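Okay, April and I've finally read the Girnusberg letters start to finish. All 272 of them! Thread, sorry in advance 🧵

Amedeo Sartori wrote them to his sister over four winters while he ran the post office up there. Mostly he complains about the snow, the neighbours and the colour of the new mailbags. I love him.

My favourite bit: he walks to Berau to deliver one parcel, finds the lady has moved to Bevan, and just keeps walking. Gets there after dark. It was a cheese. 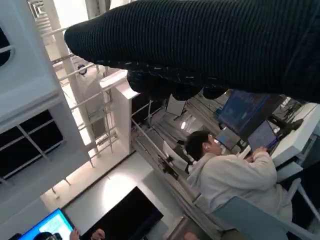
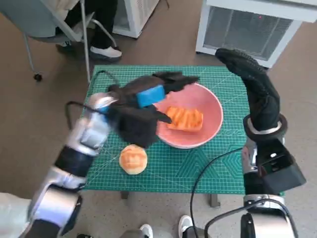
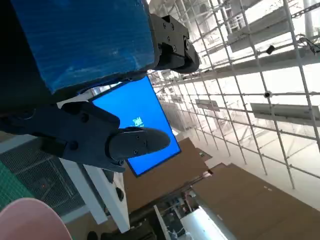

He also kept a list of every dog on his route, with a mark out of 300 for each one. Why 300?? The butcher's dog got 4. I need to know what that dog did.

The translation is by Vilhjálmur Hviid and it's so good, you can hear Amedeo grumbling (the footnotes are a treat too, don't skip them).

Someone asked if you need to know the history first. Nope! I knew nothing. There's a map at the back and I had a thumb stuck in it the whole time.

Our library branch had the Stelard paperback sitting on the returns cart, so check yours. Starting it over tonight with a pot of tea, and I'll post more dog scores as I go.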